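Holenia 468 Tailgate Strut Kit (pair)

Replacement gas struts for top-hinged tailgates on vans and people carriers. 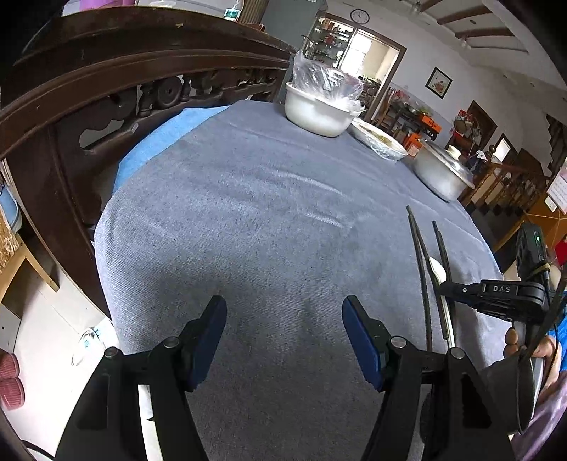

Supplied as a matched pair with 2 ball studs and 2 retaining clips. Both struts should be changed at the same time. A new strut working against a tired one puts a twisting load on the hinges and the tailgate will sit unevenly when shut.

Specification
Part number: Zimon 132
Extended length: 468 mm
Stroke: 132 mm
End fittings: ball socket, both ends
Finish: black painted body, plated rod

Check the extended length of your old struts before ordering, centre of ball to centre of ball. Vehicles with a heated rear screen may route the supply cable along the left-hand hinge. This kit does not carry current and is not suitable where the strut itself forms part of the heater circuit.

Fitting
Open the tailgate fully and support it with a prop or a second person. Do not rely on the remaining strut. Lift the spring clip on each socket with a small flat screwdriver, just far enough to release the ball. Pull the socket off square to the stud.

Fit the new strut with the rod end downwards when the tailgate is closed. This keeps oil over the seal. Press each socket on until it clicks, then tug it to check. Repeat on the other side before removing the prop.

If the old ball stud is worn or rusty, replace it with the one supplied. Clean the thread in the body first. A stud that will not start by hand is cross-threaded.

Do not grip the rod with pliers or paint it. Marks on the rod will cut the seal and the gas will be lost. Used struts remain under pressure and must not be drilled, cut or burned.

Availability
Held in stock at the Jivville counter. Orders from the Sowah depot go out on the next van, except Saturday. Ask for Mei Lindqvist in parts if your vehicle has an aftermarket spoiler or rear ladder, as a higher force rating will be needed.

Returns accepted unfitted, with clips and studs in the bag.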